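Small companies, patient money: a talk with Biljana Dimitriou

Biljana Dimitriou has run the Bivero Smaller Companies Fund for long enough to have been through two bad spells with it. She works from a plain office on the Gelside estate and starts most days by reading company reports on paper. We met on a Monday morning, before her first call.

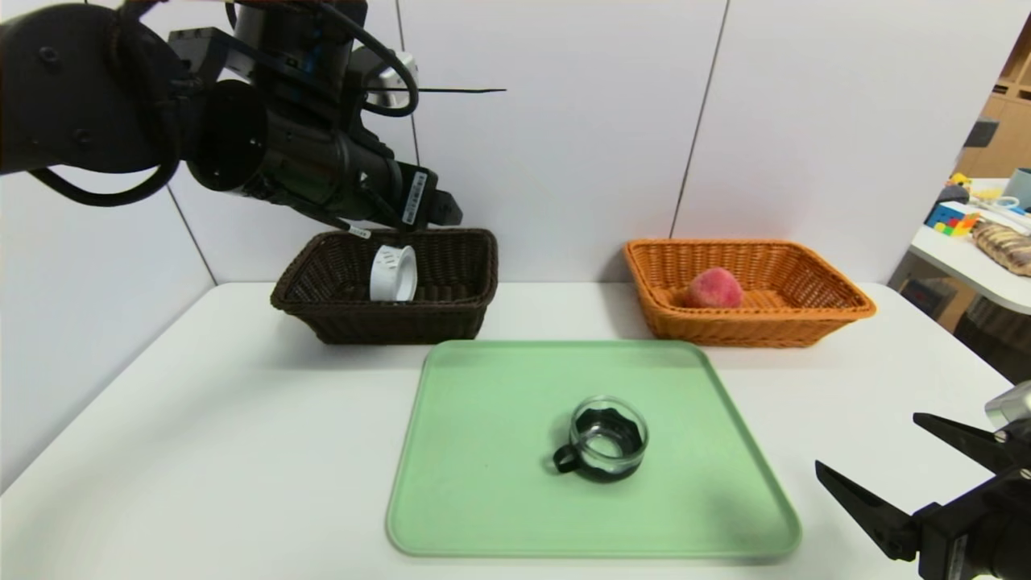
Reading time: 2 minutes

The fund buys shares in businesses that most savers have never heard of. There are 107 of them at present. I asked whether that was too many for a small team to follow.

"It's a fair question," she said. "We don't follow them all with the same effort. A company that makes pipe fittings and has made them well for decades doesn't need a phone call every week. One that has just borrowed to buy a rival does."

She holds a lot of names because small shares can be hard to sell. If a holding is too large, the price drops as soon as the fund tries to get out. Spreading the money keeps each position to a size she can sell within a few days in normal trading.

"Normal trading is the catch," she said. "In a bad month the buyers go away. I tell people that before they invest, and then I tell them again."

The fund is open to private savers as well as pension schemes, and more than 3000 people hold it directly. Many pay in a fixed sum each month. Dimitriou is in favour of this, although she doesn't claim it gives a better return than putting the whole amount in at the start.

"If markets rise, you'd have done better with a lump sum. But a lot of people don't have one. They have wages."

On charges she was brief. The yearly fee was cut in the spring and there is no performance fee. She said she had argued against having one when the fund was set up, on the grounds that it rewards a manager for a good year and takes nothing back after a poor one.

I asked about mistakes. She named Fodholm, a packaging firm the fund bought into shortly before it lost its largest customer. The warning was in the notes to the accounts, where one buyer made up most of the sales.

"I'd read it. I'd even marked it. I thought the contract would be renewed as it always had been."

The shares were sold at a loss. Since then, any company that depends heavily on one customer is looked at by a second analyst before money goes in.

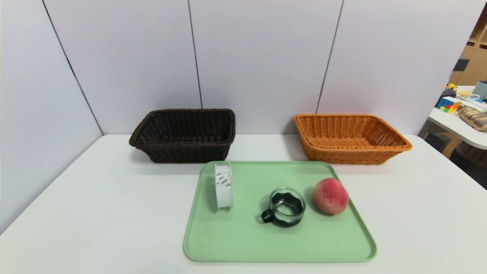
Alun Vaughan takes a harder line on Fodholm, and told me the fund should have sold on the first profit warning instead of waiting for the half-year figures. Dimitriou didn't disagree when I put this to her.

"Alun said so at the time. I wanted to hear from the management first. That cost us."

She is more cheerful about Bogale, which makes parts for water meters. It pays a modest dividend, has little debt and rarely gets a mention in the press. The fund has held it from the beginning and added to it in July.

As for the year ahead, she wouldn't give a forecast. She expects borrowing costs to matter more to her companies than anything else, and she has been going through the list to see whose loans fall due soon.

"Anyone who might need the money back within five years should probably keep it in a savings account," she said. Then her phone rang, and she went to take the call.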